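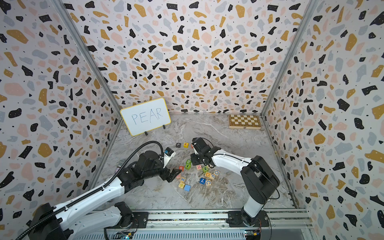

Weddings / Venues & Planning News

Werkel opens its Promcombe barn for small weekday weddings

54 shares | 10 comments

PROMCOMBE, December — I'm Wing-yan Yuen, I run Werkel, and I've been wanting to write this one for a long time. Starting in the spring, we're opening our barn in Promcombe for small weddings on weekday afternoons and evenings, with a guest list that tops out at 30. You get the barn, the orchard behind it, the kitchen and one of us on site the whole time. I can't wait!

A little background for anyone who doesn't know us. Werkel has been planning weddings up and down the Au valley for 10 years, and most of them have been big Saturday affairs. I love those. I love a packed dance floor and an aunt who won't give back the microphone. But every winter I get calls from couples who want dinner with the people they see all the time, and who've been told by one venue after another that the minimum is 80 plates and a bar package. I got tired of passing along the bad news.

So we took on the lease for the barn last summer (it sits on the Rusau road, just past the mill, and yes, the driveway is getting fixed) and spent the fall putting in heat, a proper restroom and a kitchen that a caterer can really cook in. The floor stayed. The big sliding doors stayed too, although they now slide.

How it works: you book either the lunch slot, which starts at 11 a.m., or the evening slot, which starts at 4 p.m. We only ever do one wedding a day, so if you take lunch and everyone's still sitting around at five with the last of the cake, fine by me. Tables, chairs, linens and plates are included. Bring your own caterer, your own wine, your cousin's band if they can keep it reasonable after ten. There's no corkage fee and no list of approved vendors. We'll happily give you names if you ask.

The deposit is $1000, and it moves with you if you need to change the date once. I put that in writing because I've been on the phone with too many couples trying to pry a deposit loose from somebody else.

A few things people have already asked me. You can hold the ceremony in the orchard, and if it rains we carry the chairs in and you get married by the big doors. Dogs are welcome. Kids count toward the guest list once they need their own chair. Sparklers are a no, and so is loose confetti — dried petals are great and the bees next door don't mind them. Parking is in the lower field, so tell your friends in heels.

We're holding an open afternoon in January for anyone who wants to walk through, eat some soup and ask nosy questions. You don't have to be engaged. Bring your mom, bring the friend with opinions. I'll be there from 2 p.m. with the booking calendar on the kitchen table, and there'll be cake samples from two local bakers.

To get on the list for the open afternoon or ask about dates, use the contact form on the Werkel site or just call the office and ask for me. If I'm at a wedding I'll call you back the next morning, after coffee.

Filed under: Small Weddings, Barn Venues, Au Valley

Related
Seating charts for people who hate seating charts
What to ask a caterer before you taste anything
Winter flowers that hold up past dinner
Writing vows together (or in separate rooms)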